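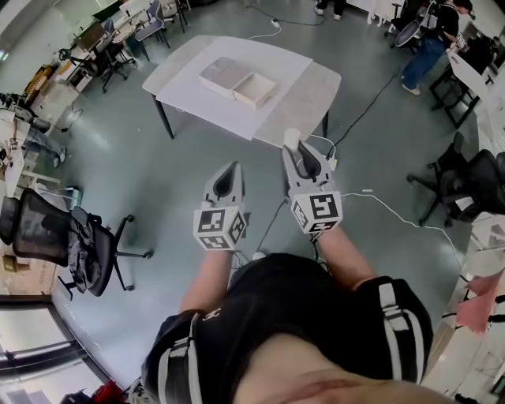 Preparing cane for a chair seat: soaking, sorting and pegging

These notes cover the preparation stage for a six-way hand-woven seat. Weaving is covered on a separate page.

Sorting
Undo the hank and hang it by the looped end. Draw strands out one at a time from the loop, never from the loose ends. Run each strand between finger and thumb with the glossy side up. In one direction it will slide freely; in the other the leaf nodes will catch. Weave in the free direction. Set aside any strand with a split edge for short runs near the corners.

Soaking
Coil four strands separately, glossy side out, and clip each coil with a clothes peg. Submerge in lukewarm water for 25 minutes. Overlong soaking discolours the fibre to a dull grey. Wrap the coils in a damp towel and replace each one as it is used.

Checking the frame
Clear the old holes with a drill bit turned by hand. Count the holes on the front and back rails. The Trevaskis pattern chair used here has 19 at the front and 16 at the back, so the surplus front holes are filled last, from the side rails. Mark the centre hole of each rail with a golf tee.

Pegging the first strand
1. Pass one end down through the centre back hole, leaving a 10 cm tail underneath.
2. Peg it firmly.
3. Bring the strand to the centre front hole, glossy side up, and pass it down.
4. Come up through the adjacent hole and return to the back rail.

Keep the tension slightly slack. Later layers take it up, and cane tightens as it dries.

Tails are tied off underneath once the second layer is in place. Re-dampen them with a sponge before knotting.

Notes by Bastien Cordier. Hole-clearing method from Thu Khương.
Last revised Oct 8, 2021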